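Desside Tabletop Objects — notes on the data

This folder holds pictures of small colored objects, trays and cones on a dark tabletop. It was prepared at Lavgate and the last update is February 6, 2018. There are 2,700 pictures in total, and 1,409 of them have the object labels checked by hand. 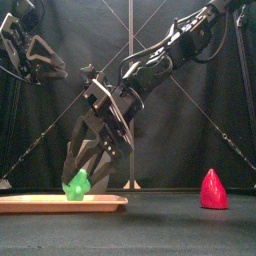 Sample: green translucent object at the tray, red cone to the right.

Labels use the color first and then the shape, for example "red cone". When the shape has no clear name, we write only "object". Please be careful with translucent things — their color can look different near a bright tray, and two labels may disagree.

Known problems: shadows under the tray are sometimes marked as part of it. We plan to correct this in June.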